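Diary > November > The back room and the vanity

Last updated: Wednesday, late

Up before seven, which I had not planned on, with the radiator ticking and my mind already on furniture. I made the strong tea and stood at the counter with it for a good long while, thinking about where things ought to go. I have been doing this in my head for weeks now. I lie in bed and push shelves around in the dark, and then in the morning I can't remember what I decided. So today I told myself I would write it down as I went, and this is me writing it down, with sore feet and a plate of toast.

The big question was the white vanity. I have loved that kind of table since I was small and used to sit at my grandmother's, opening all her little drawers one after another to smell them (face powder, peppermints, and something like old pennies). Hers was dark and heavy and went to my cousin in the end, quite rightly, as she had the stairs for it. I never thought I would have one to fuss over myself. But we are furnishing the rooms at Awwad at last, and when I saw this one in the back of the Larkell showroom, all scrolls and curly bits, I went quite pink and asked the price twice. It was 56 dollars more than I had said I would spend. I walked around the block, had a coffee, went back in and bought it. I have felt guilty for perhaps ten minutes altogether since then.

Zaid Fakhoury thinks it is too fancy. He told me so on the phone, very kindly, in the voice he uses when he has already given up. His taste runs to plain things, a bench and a hook and a lamp, and I do see the sense in it. But a room where everything is plain makes me want to put my coat back on. I told him that a little carving never hurt anybody and he laughed and asked whether I was going to put a skirt on the refrigerator.

So we have struck a sort of bargain, the two of us. He gets his open shelves, white and square and sensible, and I get my vanity with the oval mirror. The shelves are really very nice, I will give him that. You can put anything in a cubby and it looks as if you meant it. I had wanted baskets for the lower ones and went as far as ordering a few from Utach, but then I couldn't decide on the color and canceled them, and now I am glad. Baskets hide things, and I know myself. I would have string and dead batteries in there by Christmas.

What I did put on a lower shelf was a little plant with yellowish-green flowers, in a black pot. I am very pleased with it! There is so much white over there that it needed one small living thing, and it does just enough. I want to be careful with the watering this time. I killed 3 ferns last winter out of pure affection, and I still feel bad when I pass the place I bought them.

The curved wall worried me more than anything. It is a lovely wall, big and white and sweeping right up toward the ceiling, but what on earth do you stand in front of a curve? Every piece of furniture I own was made by someone who believed in straight lines. I tried the idea of a bookcase on paper and hated it. I tried a chair, and the chair looked as if it was waiting for a bus. It was somewhere in the second cup of tea last Sunday or so that I thought of the vanity, with that round-topped mirror, and I nearly ran for my shoes. An oval against a curve. The shapes are friendly to each other, I don't know how else to say it.

I stood and looked at it today for much longer than a grown woman should. The mirror is my favorite part, with the scrolls going down the sides and more of it up on the crest, and it picks up the bright window with its dark frames, so you get a second helping of daylight on the side of the room that could use it. I hadn't thought about that at all when I bought it. I had thought about drawers.

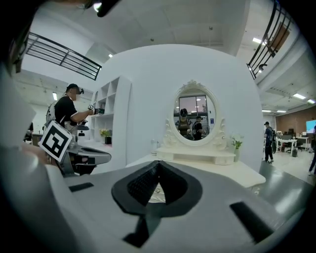 After lunch, the drawers

Now, the drawers. They sit under the mirror in their own little unit with a carved front, and they are small, the way drawers in a vanity ought to be. I had a long argument with myself over what should live in them. In a bedroom it would be easy, hairpins and creams and the one good necklace. But it isn't really a bedroom, or it isn't yet, and I don't want to fill them with rubbish just because they are there.

My plan for the moment is candles and matches in one, the good scissors and tape in another, and writing paper somewhere in between, with the stamps. I bought a tin of Kumumow beeswax polish at the market and sat reading the back of it over my soup, and it says to try it first on a part that doesn't show. I think I shall leave the painted parts alone altogether. A soft dry cloth and a clean old paintbrush for the scrolls, that is what my grandmother used, and hers looked well for sixty years. Dust does love a scroll. Zaid mentioned that too.

I still have the question of a stool. I had my eye on a low one with a round seat, but I measured it in the shop and it was too tall by an inch or so, and you would be sitting there with your knees bumping the underside. There is another at a house sale on the north side, roughly 9 miles out, and I may go and look at it if the weather holds. If it is ugly I can cover it. I have a yard of the green velvet left from the cushions and have been longing for an excuse.

I also want to do something about the lamps. In the daytime the window does all the work, but it is dark so early now, and a mirror in the evening with only a ceiling light above it is unkind to everyone. Two small ones, I think, with cream shades, one each side, if the top is wide enough once the drawer unit has had its share. I must take the tape measure next time. I say that every time and every time it stays in the kitchen drawer with the corn holders.

Home by dusk. Soup again, then the toast. I telephoned Zaid to tell him that the vanity looks beautiful and he said, "I never said it wouldn't, I said it was fancy," and then we talked about his mother's hip for half an hour. She is much better and back to bossing the neighbors. He is coming over on the weekend and bringing the brackets for the hall shelf, and I have promised him lentils.

To do before then: tape measure, lamp shades, water the plant (a LITTLE), ring about the stool, find the velvet.

Bed at 10, I hope.

3 comments

Maribel
Oh I had one with an oval mirror just like you describe and I let it go when we moved. Still cross about it. Please cover the stool in the green whatever it looks like underneath.

tworoads
On the scrolls, a makeup brush works better than a paintbrush, the fluffy kind. Softer at the edges and it doesn't shed. And I'm with Zaid on the open shelves, sorry.

Pru in the valley
What is the plant? I have something with greeny yellow flowers on my sill and lost the label, and I'd love to know if it's the same. Mine sulks if I so much as look at it with the watering can.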